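シェア 49　コメント 2

水源と暮らしのあいだで――ロローラ地域水道事業団 水質管理部長 サトゥルニーノ・カベリョ氏に聞く

石灰岩の山地に抱かれたロローラ（Rolora）地方は、古くから硬度の高い水で知られている。湧水と浅井戸に支えられてきたこの地方の給水は、集落単位の簡易な水道が統合されるなかで、現在では一つの事業団によって担われている。本誌は、同事業団の水質管理部長を務めるサトゥルニーノ・カベリョ（Saturnino Cabello）氏を訪ね、小規模水道の統合、硬水との付き合い方、検査記録の継承、そして利用者への説明のあり方について話をうかがった。取材は事業団本部の会議室と、エチェバリーア（Echevarría）浄水場の二か所で行った。発言は通訳を介したものであり、文意を損なわない範囲で整理している。

氏が水道の仕事に就いたのは28年前のことである。大学では地質学を修め、卒業後は採石に関係する調査会社に進むつもりでいたという。

「水道に入ったのは、いわば偶然です。卒業論文で山地の湧水を扱ったのですが、そのとき試料の分析を引き受けてくれたのが、当時の町営水道の検査室でした。分析の結果を受け取りに通ううちに、検査室の人手が足りないという話を聞きました。最初は一年だけのつもりで引き受けたのです」

当時の検査室は、町役場の地階に置かれていた。窓は通りの高さに一つあるのみで、冬季には日中も照明が必要であった。氏はそこで滴定による硬度の測定、残留塩素の確認、細菌検査のための培養といった日々の業務を一通り身につけた。

「師にあたる人は口数の少ない技師で、帳面の付け方だけは厳しく教えられました。数値を書き間違えたときは、消してはならない。線を一本引いて、元の数字が読めるように残し、横に正しい値を書いて署名する。私はいまでも職員に同じことを申しております。画面の上で入力する時代になりましたが、修正の履歴を残すという考え方はそのまま生きています」

集落の水道を束ねる

事業団の給水区域には、現在49の集落が含まれる。その多くは、かつて住民の組合が独自に水源を持ち、配水池と配管を維持してきた地区である。統合の議論が本格化した背景には、若年層の流出によって組合の運営そのものが立ち行かなくなったという事情があった。

「組合の水道はよくできていました。水源から蛇口までの距離が短く、仕組みが簡素で、故障すれば誰が直すかが決まっている。ところが、その『誰』がいなくなっていったのです。弁の位置を知っている人が亡くなる、あるいは都市に住む子どものもとへ移る。図面はもともと存在しない。漏水が起きてから、どこを掘ればよいのか分からないという事例が増えていきました」

統合にあたって氏が最初に手がけたのは、埋設管の所在を聞き取る調査であった。職員が集落を巡回し、年配の住民に同行を求め、道を歩きながら管の通る位置を杭と塗料で示していった。調査は農閑期に集中して行われ、とりわけ二月には連日のように山間部へ出向いたという。

「草が枯れておりますので、地面がよく見えるのです。水の染み出している場所も分かります。もっとも、住民の方の記憶が互いに食い違うこともたびたびありました。ある方は管が胡桃の木の北側を通っていると言い、別の方は南側だと言う。両者とも工事に加わった本人です。結局、両方とも正しかったのです。後年に付け替えがあり、古い管も埋めたままになっておりました」

聞き取りの成果は、「ポトウ（Potow）」と呼ばれる台帳に集約されている。当初は紙の地図に番号を振り、対応する帳票を綴じたものであったが、のちに電子化され、現在では管の材質、布設時期、修繕歴、近隣の弁の位置を一括して参照できるようになった。名称の由来を尋ねると、氏は、最初に調査を行った谷の古い呼び名であると説明した。

「外部の方からは何かの略称かとよく聞かれますが、特段の意味はございません。表紙にその地名が書かれた綴りが最初の一冊で、皆がそう呼び続けただけのことです」

統合に対しては、反対の声も少なくなかった。なかでもウブオブ（Wuvov）の住民は、自分たちの泉が事業団の管理に移ることに強い懸念を示した。ウブオブの泉は渇水期にも水量がほとんど変わらず、周辺の集落が断水に見舞われた年にも涸れることがなかったとされる。

「懸念はもっともなことだと考えておりました。自分たちの祖父の代が石を積んで守ってきた泉を、名前も知らない組織に渡すのですから。私どもは集会所に何度も通い、協定書の文案を一条ずつ読み合わせました。最も長く議論したのは料金の条項ではなく、泉の脇にある洗い場を従来どおり使えるかどうか、という点でした」

洗い場の利用は協定書に明記され、現在も住民の手で清掃が続けられている。事業団は取水施設の囲いを設ける際、洗い場へ下りる石段を残すため、設計を変更した。費用は増加したものの、氏は当然の対応であったと振り返る。

「後から考えますと、あの石段を残したことで、その後の話し合いが非常に進めやすくなりました。塩素消毒を始める際にも、ウブオブの方々は私どもの説明を最後まで聞いてくださいました」

硬い水をどう扱うか

ロローラ地方の水は、地中で石灰岩に触れる時間が長いため、カルシウムを豊富に含む。飲用としての安全性に支障はないが、加熱すると炭酸カルシウムが析出し、湯沸かし器や配管の内側に白い付着物が生じる。事業団に寄せられる問い合わせのうち、この付着物に関するものは年間を通じて最も多い部類に入る。

「転入された方から、水に何かが混入しているのではないかというお電話をいただきます。職員はまず、どこで、どのような形で見つかったのかを丁寧にうかがいます。湯を沸かす器具の底や注ぎ口に白く固まっているのであれば、ほぼ間違いなく水中の鉱物分です。ただし、電話口で決めつけることは厳に戒めております。白い粒と一口に申しましても、古い給湯器の部材が劣化したものである可能性もございます」

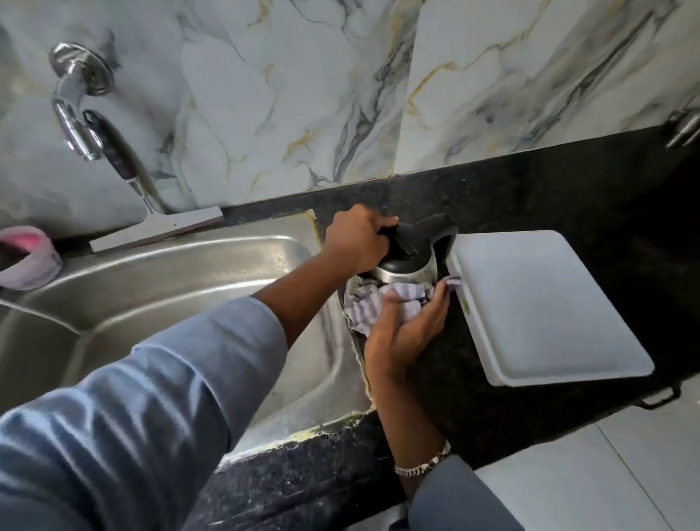
台所の流しとステンレス製の電気ケトル

家庭での手入れについて、事業団は薄めた食酢またはクエン酸の利用を案内している。いずれも炭酸カルシウムを溶かす性質があり、器具の取扱説明書が認める範囲であれば家庭でも無理なく行える方法である。一方で、大理石をはじめとする石灰質の石材に酸が触れると表面が曇るおそれがあるため、作業の場所には注意を要する。

「この地方の古い家では、流しも床も地元の石灰岩でできております。鍋の手入れに酢を使い、それを石の上にこぼして艶を失わせてしまう。祖母の家の流しにも、そうした跡がございました。祖母は酢の瓶を置いた丸い跡だと申しておりましたが、子どもの私には月の地図のように見えたものです」

硬度そのものを浄水場で下げるべきか否かは、事業団内部でも長く議論されてきた課題である。軟化処理には設備と薬品が必要となり、処理に伴って生じる汚泥の処分も検討しなければならない。利用者の負担が増すことは避けられず、全域での実施は見送られてきた。

「軟化を望む声があることは承知しております。特に宿泊業や洗濯業を営む方々にとって、付着物は経費に直結いたします。他方、硬い水でなければ豆の煮え方が違う、パンの生地の締まりが違うとおっしゃる方も多いのです。豆については、硬い水では軟らかくなりにくいというのが一般的な理解ですが、この土地の料理はその煮え残りを前提に組み立てられている。水を変えるということは、台所の手順を変えることでもあります」

現在の対応としては、エチェバリーア浄水場において硬度の異なる二つの水源を混合し、季節による変動を抑える運用がとられている。湧水系の水は年間を通じて硬度が高く、河川系の水は雪解けの時期に大きく下がる。両者の割合を調整することで、配水される水の性状をなるべく一定に保つという考え方である。

「利用者が困るのは、硬いことそのものより、急に変わることだと私は考えております。毎日同じ水であれば、人はそれに合わせて暮らしを整えます。洗剤の量も、コーヒーの挽き方も、その水に合わせて覚えているのです。ところが雪解けの時期に突然軟らかくなりますと、泡が立ちすぎる、味が薄いといったご連絡が入ります」

浄水場の一日

エチェバリーア浄水場は、本部から谷を遡った段丘の上に位置する。もとは毛織物工場の用地であり、敷地の一角には工場時代の煉瓦塀が残されている。取材班が訪れた時間帯は、朝の巡視が終わり、職員が採水瓶を検査室へ運び込むところであった。

検査室では、原水、混合後の水、配水池出口の水について、濁度、色度、残留塩素、水素イオン濃度などが順次測定される。連続測定の計器が導入された現在も、手作業による確認は欠かされていない。

「計器は大変優れておりますが、計器が正しいかどうかは別の方法で確かめなければ分かりません。職員には、毎朝、自分の目と鼻でも水を確かめるように指示しております。若い職員のなかには、臭気の確認を古い習慣と受け止める者もおりました。しかし、数値に表れない段階で土の匂いに気づいた例が、記録の上にいくつも残っております」

土の匂いは、河川系の水源において水温が上がる時期に、藻類や放線菌の作用によって生じることがある。事業団では臭気が確認された場合、活性炭の注入を行うとともに、湧水系の割合を引き上げる措置をとる。ウブオブの泉が安定した水量を保っていることは、こうした局面で大きな意味を持つという。

検査室の壁際には、町営水道の時代から引き継がれた帳面が並ぶ書架がある。背表紙の多くは布で補修されており、なかには洪水の際に水を吸い、頁が波打ったままのものもある。氏はその一冊を開き、余白に記された短い書き込みを示した。「上流で羊の毛洗い。濁りあり」という一文であった。

「当時の測定法では、この日の濁りがどの程度であったのか、いまの単位に正確に置き換えることはできません。しかし、原因が書いてある。数値だけの記録では、後の者が理由を推し量るしかないのです。私どもは電子化の際、余白の書き込みもすべて文字に起こしました。手間がかかるという理由で省く案もございましたが、これは譲れませんでした」

転記作業には地元の高校生も加わった。旧い筆記体の判読に苦労する生徒が多く、家に持ち帰った複写を祖父母に読んでもらう例もあったという。その過程で、帳面に登場する人名が生徒の親族であることが判明し、事業団の資料にはなかった顔写真が寄贈されるなど、思わぬ広がりが生まれた。

漏水と向き合う

水質と並んで氏が重視するのが、漏水対策である。山間部の管路は延長のわりに利用者が少なく、漏水に気づく機会も限られる。統合直後には、配水した水のうち相当の割合が利用者に届く前に失われていた。

「恥ずかしながら、当初は失われる量を把握することすらできておりませんでした。流量計が配水池にしかなく、その先でどれだけ使われているかは推定に頼っていたのです。まず測る場所を増やす。地味な仕事ですが、そこから始めるほかありませんでした」

現在は集落の入口ごとに流量計を設け、深夜の流量を監視している。午前三時前後は使用がほとんどなくなるため、その時間帯に流れ続けている水の多くは漏水と見なすことができる。異常が認められた区間には職員が出向き、音聴棒を用いて管の音を確かめる。

「音を聴くには経験が必要です。風のある日は難しく、近くに用水路があれば、なお難しい。熟練した職員は、水が土に抜ける音と石の隙間に抜ける音を聴き分けます。私には残念ながらその耳がありません。何度も教わりましたが、身につきませんでした」

氏によれば、漏水の発見には住民からの連絡が果たす役割も大きい。道の一か所だけ雪が早く融ける、夏に一部の草だけが青いままである、といった知らせが発見の端緒となることがある。事業団では連絡を受けた場合、結果が漏水でなかったときにも必ず返答を行うことを定めている。

「せっかく知らせたのに何の返事もなければ、次からは知らせようと思わなくなります。調べましたが漏水ではありませんでした、自然の湧き水でした、とお伝えする。それだけで関係は続きます。なかには、同じ湧き水について毎年お知らせくださる方もおられますが、毎年うかがっております。去年と同じであるかどうかは、見なければ分かりませんので」

料金と公平

統合後の料金体系は、全域で同一の単価を採用している。平地の町では一戸当たりの管路が短く、給水に要する費用は山間部より低い。そのため、町の利用者が山間部の費用を一部負担する構造となっている点について、議会では繰り返し質疑が行われてきた。

「私は水質の担当ですので、料金について意見を述べる立場にはございません。ただ、説明を求められれば、水源がどこにあるのかという事実は申し上げます。町の蛇口から出る水の多くは、山の集落の土地に湧いたものです。森に手が入らなくなり、林道が崩れれば、いずれ水の濁りとして町に現れます。費用の流れと水の流れは、向きが反対なのです」

事業団では、町の小学校の児童を対象に、水源を訪ねる行事を実施している。児童は午前中に浄水場を見学したのち、ウブオブの泉まで歩き、洗い場で昼食をとる。案内役は集落の住民が務める。事業団が用意した説明文はあるものの、住民は思い思いの話をするため、年によって内容は大きく異なるという。

「泉に竜が住んでいたという話をなさる方がおられます。その方の話では、竜は塩素を嫌って引っ越したことになっております。児童から、塩素をやめれば竜は戻るのかと質問を受けたことがございました。これにはお答えに窮しまして、消毒の必要性を説明いたしましたが、納得した様子ではありませんでした」

次の世代へ

氏はこの数年、後進の育成に多くの時間を割いている。水道の技術者は都市部でも不足しており、地方の事業体が経験者を採用することは容易ではない。事業団では、採用後の二年間を研修期間と位置づけ、検査、浄水、管路、窓口の各部門を順に経験させている。

「窓口の経験を嫌がる者もおります。水質を学んだのだから検査室に置いてほしいと申すのです。しかし、検査室に届くのは瓶に入った水だけです。その水がどのような台所で、どのような人の手に渡るのかを知らなければ、異常の重みを量ることができません。検査の基準は全国共通ですが、連絡すべき相手の顔は、その土地で覚えるほかないのです」

研修を終えた職員には、担当する集落が割り当てられる。担当者は年に一度、必ず集落の集会に出席し、水質の検査結果を口頭で報告する。報告書を郵送するのみでも制度上の要件は満たされるが、氏は対面での報告を続けるべきとの立場をとっている。

「報告そのものは短い時間で終わります。その後に、道路の話、獣害の話、診療所の話が出ます。私どもの所管ではない事柄がほとんどです。けれども、道路の補修の予定をそこで耳にすれば、管の更新を同じ時期に合わせることができます。役所間の文書では、その情報が届くころには舗装が終わっていることもございますので」

気候の変化が水源に及ぼす影響についても尋ねた。氏は慎重に言葉を選びながら、観測記録の範囲で述べられることには限りがあると前置きしたうえで、雪解けの時期が早まる傾向には注意を払っていると語った。

「河川系の水が軟らかくなる時期が、帳面の時代より早くなっております。湧水のほうは、いまのところ目立った変化を確認しておりません。地中を通るのに長い年月を要する水ですから、現在の雨の影響が表れるのは、私が退職した後になるでしょう。そのとき比較の対象となる記録を、いま残しておくことが務めであると考えております」

具体的な備えとして、事業団は使用を休止していた集落の旧水源を再調査し、非常時に利用できるものを選定する作業を進めている。ポトウの台帳には、廃止された水源の位置も記載されており、聞き取り調査の際に住民から得た情報が改めて活用されている。荒廃した取水口も多いが、石組みの状態がよく、清掃と水質確認によって再び使える見込みのあるものも見つかっている。

「使わなくなった水源を台帳から消さなかったことは、幸いでした。電子化の際、業者の方からは、現用の施設のみに絞れば費用が下がるとの提案をいただいておりました。もしそうしていれば、山に分け入って一から探すことになっていたはずです」

取材の終わりに、氏自身が日頃飲んでいる水について尋ねた。氏は町に自宅を構えており、飲用にはすべて水道水を用いているという。

「朝は蛇口の水をそのまま一杯いただきます。味見を兼ねておりますので、家族からは仕事を家に持ち込むなと言われます。コーヒーは妻が淹れます。妻は海沿いの軟らかい水の土地の出身で、結婚した当初は、こちらの水では思うような味にならないと申しておりました。いまでは里帰りをいたしますと、向こうのコーヒーを頼りないと言っております」

氏はこの後、旧水源の調査に同行するため、職員とともに浄水場を出発した。当日の行き先は、車道の終点からさらに徒歩で登った先にある取水口で、台帳には「栗林の上、扉は青」と記されている。

シェア 49　コメント 2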